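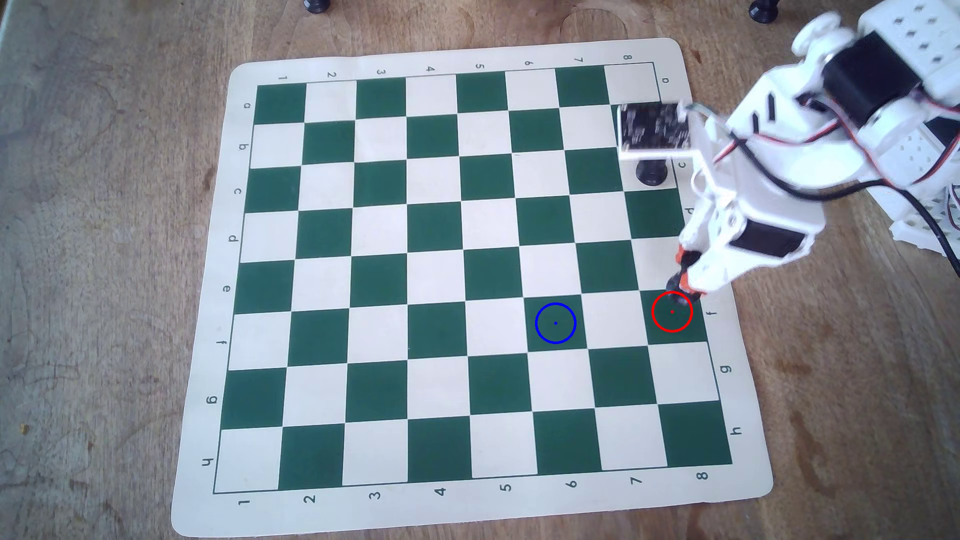 Brokel Licensing Deals Table: read me first

Brokel is a hand-keyed table of drug licensing deals between small biotechs and whoever was willing to pay them. It holds 1,749 rows, one per deal, taken from public announcements. If a company licensed a compound, handed it back and licensed it again under a new code name, you get three rows and our sympathy.

Files

deals.csv: the table
aliases.csv: old and new names for the same compound
notes.txt: grumbling, some of it useful

Columns

There are 19. The ones people ask about:

upfront: cash paid at signing, in millions of US dollars. Blank means undisclosed. Zero means they told us it was zero, which took some courage.
biobucks: the headline total if every milestone is met. Please don't average this column.
phase: stage at signing. "1/2" is a real value, so stop your spreadsheet turning it into a date.
returned: yes, no or unknown. Rights tend to go home quietly, so treat "no" as "not that we've heard".

Known problems

Zerkum and Talavera were keyed as separate companies until August. They merged, and 6 rows still disagree about when.
Droretti appears as both buyer and seller in one deal. We checked. It's correct.
About 10 per cent of rows have no target listed, as the announcement didn't name one either.

Updates

Last refreshed Mon 9 December. Corrections are welcome if they come with a link to the announcement. Corrections that come with a slide deck will be filed in notes.txt.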